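Caltier Household Task Guide
Section 4. Table Clearing in Simulation

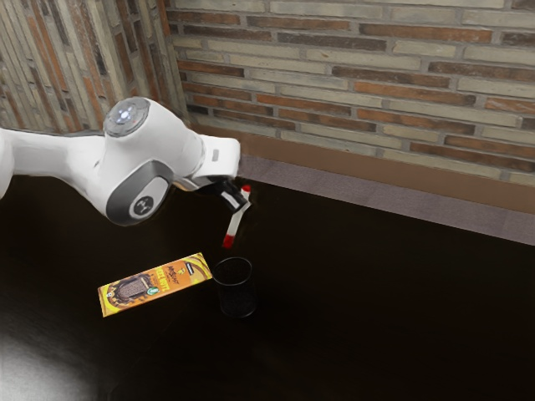 Figure 4-1. Simulated table with chocolate bar package and mesh cup; gripper open.

4.1 Purpose
This section explains how to set up and run the table clearing task before it is tried on a physical arm. Operators often ask whether the system is ready to tidy a desk without supervision. It is not. The task remains under evaluation, and a good result in simulation must not be taken as approval for home or shop-floor use.

4.2 Before You Begin
Confirm that Stan, the task planner, is installed and that you have an operator account. Set aside 57 minutes for a full series of 16 runs.

4.3 Procedure
1. Open Stan and select Table Clearing from the task list.
2. Load the two-object layout. Check that the package and the cup match Figure 4-1.
3. Confirm that the gripper is open and empty.
4. Enter the pick order. The package is picked first unless the test plan states otherwise.
5. Set the run count to 16 and select Start.
6. Do not change the layout while a series is in progress.
7. When the series ends, review every run marked Incomplete and enter a cause — missed grasp, dropped object, or contact with a neighboring object.
8. Save the log under the series number.

NOTE: A flat package is harder to lift than an upright cup. Record results for the two objects separately.

NOTE: If error 103 appears, the planner has found no clear path to the object. Reload the layout and repeat from step 3.

CAUTION: Do not transfer a pick order to a physical arm until 500 simulated runs have been logged and reviewed. Written release must come from Keerthana Kamath or Ognjen Nedeljković.

4.4 Known Limits
The task does not cover liquids, glassware, or stacked items. Sorting objects by owner or by use is outside the scope of this release.

Section revised 10/10/23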